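6/12/19 – Stamp bench, Cumton workshop

Red ink on plain white paper today, and I love how much one sheet can tell you!
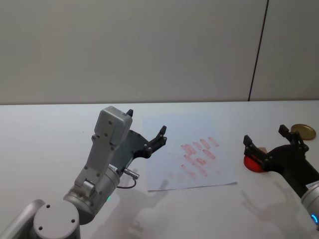 What the marks say

Short oblong streaks and blots in rough diagonal rows, darkest toward the upper right of the cluster and fading to pale pink at the lower left, with a few you can barely make out. Lovely range of reds. The dark ones are stretched out, so I want to look at how much the stamp slides when it's freshly inked – my guess is plenty.

Ink and paper

Still on the Flilbridge paper, the pack of 395 we opened in October. The Gagnon red is so much livelier than the old Cuko pad (sorry, Cuko fans). Smudges more, though. I'd happily put up with that for the color, but the labels have to be readable.

To try next

Two sheets, same pad: one with a firm press, one with a light touch. Re-ink after 8 presses on both.
Tape the corners down so the paper stays square to the table.
Let the pad sit closed overnight, then press again first thing at 9.
Keep every sheet, even the ugly ones – the pale prints are the most interesting part!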